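VILLALBA RESIDENCE
GUEST ROOMS AND FURNISHINGS SUBCOMMITTEE
Minutes of the October meeting

The meeting was called to order at 4:30 p.m. in the ground floor meeting room. A quorum was present. The minutes of the previous meeting were approved with one correction: under item 3, "bed frames" should read "bed linens."

1. Matters arising

The replacement blinds for the second floor have been delivered and will be hung before the end of the month. The invoice from Drirnus for corridor lighting remains unpaid pending receipt of a corrected copy. The office was asked to write to the firm again.

2. Bedside tables

The subcommittee reviewed the round wooden bedside table now in use, with its raised rim and open lower shelf. Members who had inspected the rooms reported that the finish is holding up well and that the rim keeps small items from rolling off. One member felt that the top is too small once a telephone and a remote control have been placed on it, and that guests have no good place for a glass of water. Another member noted that the lower shelf is meant for books and personal items and should be left clear by housekeeping between stays.

A quotation from Brustano for a larger square model was tabled. After discussion it was agreed to keep the round tables. The sum of $2,000 set aside for bedside furniture will be held over to the next budget period. 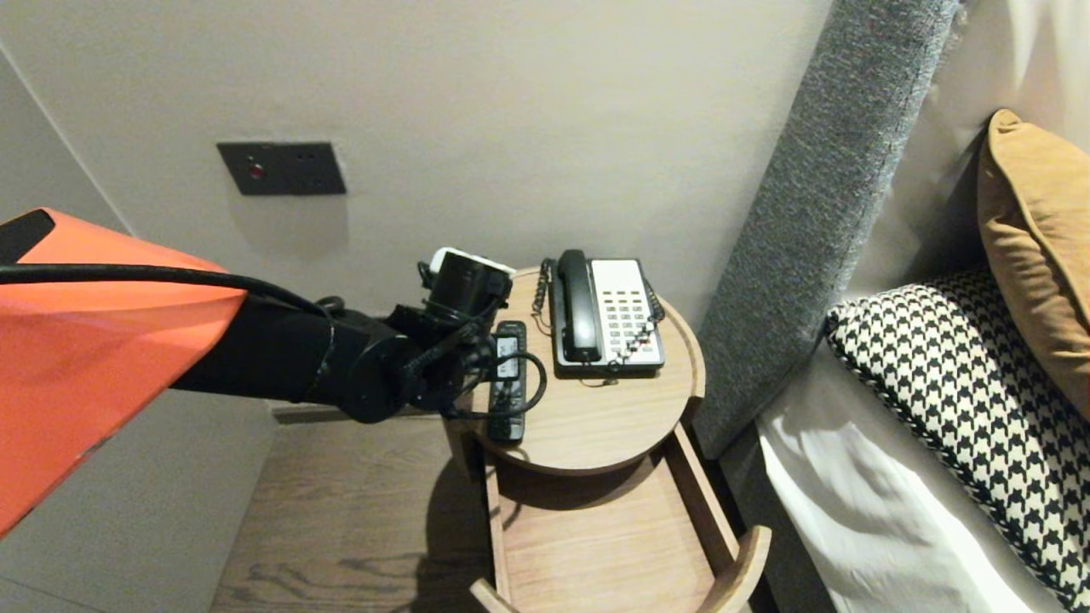

3. Room telephones

It was reported that 71 rooms still have a landline telephone with a corded handset. The supplier, Pretent, has offered to extend the service agreement on the present terms. Two members spoke in favor of removing the telephones, as most guests carry their own. The front desk opposed removal and stated that older guests rely on them to call for assistance at night.

RESOLVED: That the telephones be kept and the agreement with Pretent be extended. Carried, with 2 opposed.

It was further agreed that handset cords be checked for tangles at each room change, and that the dialing card be reprinted in larger type. The front desk extension is to be shown on the first line.

4. Television remote controls

Room 716 has twice been reported without a working remote control. Spare batteries will be kept at the housekeeping station on each floor. Remote controls are to be wiped down and returned to the bedside table after cleaning. A proposal to attach them to the table by a cord was not seconded.

5. Other business

A request for reading lamps with a separate switch was received and referred to the maintenance office for a cost estimate.

The meeting adjourned at 5:40 p.m. The next meeting will be held in November at the usual hour.

Respectfully submitted,
Recording Secretary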